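Stakedon Allotment Society
Minutes of the February meeting, held in the back room of the Fludon Arms, 7.30 pm 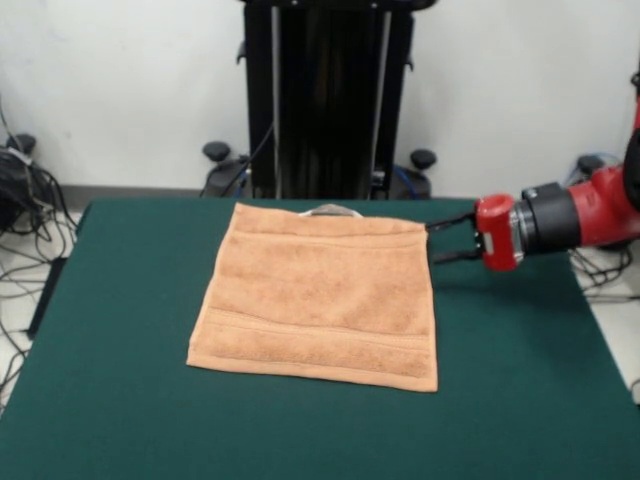
Towel on the green cloth.

Present: D. Yatsenko (chair), P. Bednárik (minutes), eleven plot holders and one dog.
Apologies: Mrs Ustetti, who has been sorry to miss every meeting since October.

1. Minutes of the last meeting
Agreed, after the word "shouted" was changed to "said".

2. Money
The account stands at £2,217. Danylo Yatsenko reminded members that £2,000 of this is set aside for the new water pipe, and asked them to stop thinking of it as a barbecue fund. A member asked what could be done with the remaining £217. Several suggestions were made – all of them barbecues. Deferred.

3. Water pipe
Two quotes received. The cheaper firm can start in March but would like to know where the present pipe runs. So would the society. Anyone with an old plan of the site, or a good memory, to speak to the chair.

4. Plot 30
Still brambles. The tenant wrote to say that it is a wildlife area. The meeting accepted that it contains wildlife. A second letter to be sent, in a firmer tone and larger type.

5. Manure
The stables will deliver again, free, provided the gate is unlocked this time. Last year's heap was left in the lane and is still mentioned by the neighbours. P. Bednárik to hold the key.

6. Summer show
The marrow class will be judged by weight only. Discussion of the 2023 result was ruled out of order, twice.

7. Any other business
Lost property: one left glove, one fork. The owner of the fork is known and should come and get it.

The meeting closed at 9.10 pm, when the quiz needed the room.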